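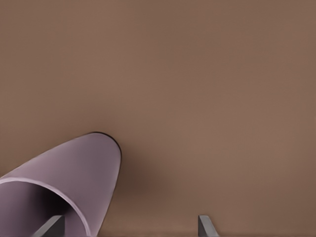 Notebook, filter sand, December
Column 7, Undby sand, repack and first falling-head runs

09:20. Column 6 emptied and written off. The top layer had gone in too quickly and there was a fine band under it, visible through the wall as a darker line. Any permeability figure from that column would mostly be a figure for the band. Earlier readings for column 6 are struck through on the previous page but left legible.

Sand for column 7 is from the same Undby sack, washed until the rinse water ran clear, oven dried overnight, cooled with the lid on. Dry mass into the column: 1,771 g. Weighed by difference from the tub, including what was swept off the funnel.

Packing was done under water this time. De-aired water in from the base first, then sand by the scoop through the long funnel, outlet kept just below the water surface. Each lift tapped down with the rubber mallet, same number of blows on opposite sides, then the top scratched with the bent wire before the next lift. The scratching matters more than the tapping. Without it the fines settle last and every lift gets its own thin lid.

10:45. Column full to the mark. Top mesh and spring fitted. Spring slightly weaker than the old one, so I shimmed it with a nylon washer. Left to stand.

Pore volume by water balance: 449 ml. Taking grain density as 2.65 g/ml, solids come to 668 ml, total 1,117 ml, porosity 0.40. Column 5 was a little tighter than this but was packed dry and vibrated, so I would not expect them to agree.

11:30. Set up for falling head. Standpipe connected through the Zhong valve. The valve still weeps at the gland when half open, so it must be either fully open or fully shut during a run. PTFE tape has been tried and does not help. A new gland packing is on the order sheet.

Run 1: discarded. Air in the standpipe tubing, came through as a string of small bubbles when the valve was opened. Bled it from the high point and refilled.

Run 2: clean start, head fell smoothly. Timed over a 100 mm drop.

Run 3: same drop, slightly slower than run 2. Checked the tank temperature and it had come down, the door having been open for a delivery. Colder water is thicker, direction of change is right. Correction to the standard temperature to be applied to all runs when they are written up. Do not compare raw times between runs.

Run 4: repeat with the door shut. Between the two.

12:50. Stopped for lunch with the valve shut and the standpipe full. Level unchanged on return, so no leak at the base plate. The new O-ring is doing its job. It was greased very sparingly and should stay that way; too much grease got into the mesh on column 4 and we lost a morning to it.

13:40. Run 5, upward flow, gentle. Watching for lift of the top layer against the spring. No movement seen at the mark. Outflow clear for the whole run, which suggests few fines are loose. Kept the outflow in a labelled bottle for settling anyway.

Run 6: back to downward flow. Agrees with run 4 as well as anything does on this rig.

Notes on the method

The largest error is still reading the standpipe. Reading the bottom of the meniscus at eye level is fine at the start and awkward near the end, where the scale passes behind the clamp. Move the clamp before the next column, not between runs on this one.

Second is dissolved air. Water for these runs came from the de-airing tank, but it had stood open while the column was being packed. If the later runs drift slower with no change in temperature, suspect gas coming out in the pores before suspecting the sand.

Vumstead sample arrived in the afternoon. Visibly coarser, some shell in it. Needs a full sieve before any of it goes near a column. Shell will break under the mallet, so tap by hand only, and weigh the sand retained on each sieve twice.

To do
Apply temperature correction, runs 2 to 6.
Decant and dry the outflow residue.
Gland packing for the Zhong valve, chase the order.
Linnea to check the grain density with the pycnometer; 2.65 is an assumed value and the porosity depends on it.
Sieve Vumstead, keep a riffled split in the cupboard.

16:35. Valve shut, standpipe capped, column left saturated. Please do not drain it.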